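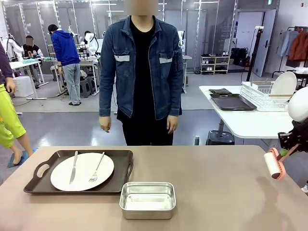
Dellano fixa disposição única para tabuleiros de serviço individual

Norma interna abrange prato, talheres e recipiente de apoio e entra em vigor em novembro

4 jul 2019

A Dellano, empresa de equipamento para refeitórios, publicou a ficha técnica que passa a regular a preparação dos tabuleiros de serviço individual nas unidades que abastece. O documento define a posição do prato, a ordem dos talheres, o lugar do recipiente de aço inoxidável e o procedimento de limpeza a seco da superfície de trabalho. A aplicação é obrigatória a partir de novembro.

O tabuleiro de referência é retangular, castanho-escuro, com 400 mm de comprimento e duas pegas recortadas, uma em cada lado curto. A ficha substitui as instruções que cada refeitório vinha redigindo por conta própria e que divergiam sobretudo na colocação da faca. Segundo Nélida Núñez, responsável pela normalização de material, foram verificados 371 tabuleiros antes da redação final, e a diferença mais frequente estava nos talheres.

«Havia unidades com a faca fora do prato, outras com os dois talheres do mesmo lado. O tabuleiro chegava completo à mesa, mas a conferência visual demorava mais», afirma Núñez.

A nova disposição coloca o prato raso branco ao centro do tabuleiro. A faca e o garfo pousam sobre o prato, a faca à esquerda e o garfo à direita, ambos com alguma inclinação. A ficha não fixa o ângulo nem a orientação das pontas. Admite-se que os cabos ultrapassem o rebordo do prato, desde que não toquem nas pegas do tabuleiro.

O recipiente de aço inoxidável, pequeno e de bordo enrolado, fica fora do tabuleiro, à direita. Durante a montagem do serviço pode estar vazio ou guardar o rolo de limpeza. A ficha proíbe a sua utilização para alimentos nos postos em que o rolo esteja atribuído, regra que obriga as unidades a separar os recipientes por função.
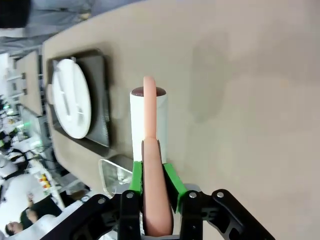 O copo e a tampa são tratados num anexo próprio, aplicável apenas aos serviços com bebida. O copo mantém-se de pé sobre a mesa, com a abertura para cima. A tampa redonda, quando tem barra de preensão, pousa num tabuleiro auxiliar com a barra virada para cima, de modo a ser levantada sem contacto com a face inferior. As caixas de plástico transparente continuam autorizadas para peças soltas — a Dellano limita-se a pedir que não ocupem o espaço entre o copo e o tabuleiro auxiliar.

A limpeza a seco é a parte mais extensa do documento. A ficha prevê uma passagem de rolo adesivo na mesa antes da colocação do tabuleiro e outra depois de este ser retirado. O movimento faz-se do fundo para a frente, em faixas paralelas, sem levantar o rolo a meio da faixa. A folha adesiva é substituída ao fim de cinco mesas, ou antes, se perder aderência. O rolo não se utiliza sobre pratos, talheres ou superfícies húmidas.

Entre utilizações, o rolo é pousado no recipiente de aço com o cabo na vertical. Esta posição evita que a folha adesiva encoste ao tampo e deixa a pega livre para a utilização seguinte.

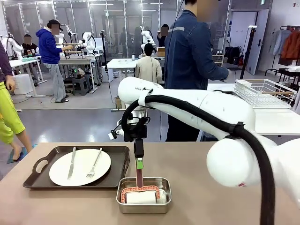

Tabuleiro com prato, faca e garfo; à direita, rolo com cabo vertical no recipiente de aço inoxidável.

O fornecimento dos recipientes foi entregue à Hiltell, e os rolos com armação de plástico serão distribuídos pela Dzene. Os dois contratos preveem reposição de peças durante quatro anos. Os valores não foram divulgados. Os tabuleiros já existentes mantêm-se em serviço se tiverem as pegas íntegras e o fundo plano; os restantes são abatidos na inspeção anterior a novembro.

A primeira unidade a adotar a ficha será o refeitório de Cledside, onde as mesas têm tampo bege liso. Os tampos com junta aparente ficam excluídos nesta fase — a passagem do rolo sobre as juntas exige mais pressão e ainda não tem procedimento aprovado.

A Dellano prevê uma revisão após o primeiro período de utilização. Estão em aberto a tolerância de centragem do prato e a distância mínima entre o recipiente e o bordo da mesa. As unidades podem enviar observações por escrito ao departamento de normalização, com indicação do modelo de tabuleiro e do tipo de tampo.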